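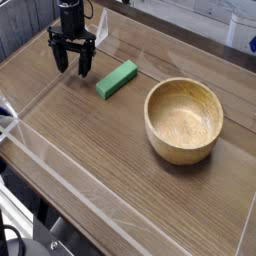

The planner at Flultmont was called Priso, and it had 140 ways to reach for the green block. It scored them all and threw most out. The new build had a rule about the bowl's rim. The engineer read the log line by line.
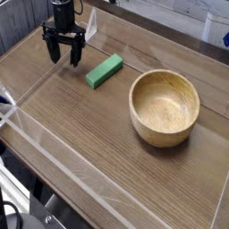

Mwakyusa wrote from the Prindside office that the rule was too strict and the margin should go from 10 millimeters to 3. The engineer changed the number and started the run again. 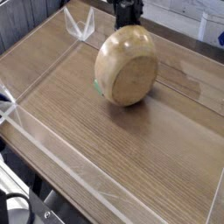 1 min read

The tracker still listed the bowl as upright. Its confidence was high. She opened the pose filter and found a line from October, her own, that locked the bowl's tilt at zero. She deleted it and wrote a test.

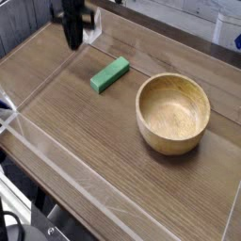 Did the planner know it had been wrong? It kept no record of that, only the next plan.

She saved the log and queued 10 more.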